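Robot Picking at Karnthorpe: Questions from the Floor

Last updated in April. Send new questions to Ayana Worku on the kitting side or leave them in the box by the time clock.

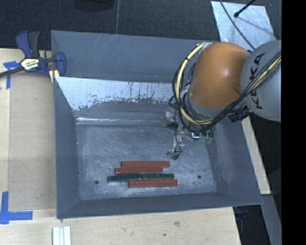
Who will be working alongside the robot cells?

Everyone now on the kitting and packing lines. Each cell has a named cell lead on every shift, and the leads were picked from people who already worked those lines. Other jobs near the cells stay with the people who have them.

Is anyone losing their job over this?

No layoffs are planned as part of the Plisell project. There are 46 people in kitting today. Two positions that opened up over the winter were not filled, and we don't expect to fill them. If that plan changes, the notice period in your agreement applies and you will hear it from Mekdes Degefa in a shift meeting before it goes up on any board.

What does the robot do, and what does it leave to us?

It picks small parts out of a bin, one at a time, and places them in the kit tray. Loading bins, checking finished kits, changing over between part families and clearing jams are done by people. So is anything soft, bagged or tangled. We tried bagged hardware in the Valdovinos trial and took it back off the list.

Why start with bin picking?

It is the job with the most wrist and shoulder complaints in the building. Reaching into a deep bin all shift is hard on people, and the rotation schedule only helped so much. It was also the station people most often asked to be moved from.

Does my pay change?

Cell leads move up one grade from the first day they are signed off. Everyone else stays at the same grade and the same rate. The kitting bonus used to be based on individual pick counts. Those counts don't mean much once a robot is doing part of the picking, so the bonus is now figured per line, and everyone on the line gets the same share.

Will the system be used to track how fast I work?

The cell logs its own picks, drops and stops. It also logs who is signed in as lead, so that maintenance knows who to ask about a fault. Those records can't be used in a performance review. This is written into the site agreement, section 5, and you can ask your rep for a copy.

How good is it at picking?

Good on rigid parts of one shape, slower when parts lie tight against each other or against the wall of the bin. The target for a part family to go live is 1000 picks in a row with no one stepping in. Several families have passed. Flat parts are still in testing, and they will stay with people until they pass.

What should I do when it stops?

Look at the panel first. If it says "No pick found," press Hold, wait for the light to turn solid, open the gate and spread the parts out by hand. Close the gate and press Resume. For any other message, call the cell lead. Don't reach in past the gate while the light is blinking, even if the arm is standing still – it may be waiting on the next bin.

How long is the training?

Four hours for everyone in kitting, paid, during your normal shift. Leads have three more days, one of them at the Goretti site, where the same type of cell has been running longer. Travel time counts as work time. If you would rather have the training in Amharic or Spanish, tell Ayana when you sign up.

I don't want to be a cell lead. Is that a problem?

You can say no, and you don't have to give a reason. Nothing goes in your file. You can also step down after trying it, though you would go back to your old grade at the start of the next pay period.

Is it loud?

The arm itself is quiet. The compressor is not, and it has been moved behind the partition after complaints from second shift. Hearing protection rules for the kitting area are the same as before.

Who decides if more cells are added?

The site manager, after a review with the reps. The next review looks at injuries, overtime and how often people had to step in. Overtime in kitting went down during the trial, and some of you have told us you miss the hours. That is on the list for the review too – we don't have an answer yet.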